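Ilix Holds Its Range Ahead of the March Unlock

The Ilix token closed the period at 112, after two attempts to move past 114 were met with steady selling. Volume on Wallasell remained thin, and this author has made no change to the position reported last month.

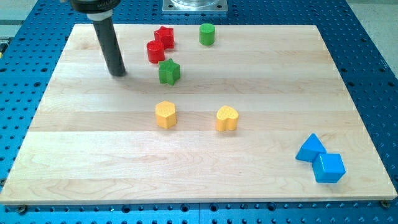
Levels Under Review

A daily close above 114 would justify a modest addition — no more than 10 percent of the current holding of 3306 tokens. Rui Cardoso has questioned that limit in the comments, and his objection to the fee schedule at Limsakul is noted.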